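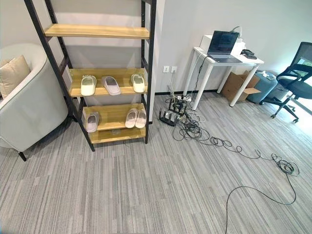

slippers on the shelf, shoes off, debate thread time

1/ Regional debating finals at Narimell this weekend and I have no voice left. Two teams from us, both through to the last day. Will try to get this down before I fall asleep

2/ Motion for the semi was on lowering the voting age in student elections to include foundation years. We got opposition. Ruba Tannous took first speech with 2 minutes of notes and filled the lot anyway

3/ Best bit — Tsz-kin Man getting a point of information from the Miltine bench, answering it, then using thier own example for the rest of his speech. Judges writing like mad

4/ Less good: timekeeping. Bell went at 60 seconds for one side and not the other. Ziad Geagea raised it politely, chair said carry on, so we carried on. Still cross tbh

5/ Second team lost the other semi on a split panel. Sota Minami was top speaker in the room by 2 points, 80 overall. Gutted for him, he'd rewritten his whole rebuttal over lunch

6/ Final is tomorrow 10am, big lecture hall, free to get in. We're proposing. Motion comes out 15 mins before so no point asking me what it is

7/ Also society subs for June are due, pay Lama Majali not me. I keep getting transfers and haveing to send them back

8/ ok bed. If anyone has the spare stopwatch pls bring it — the black one, not the one that beeps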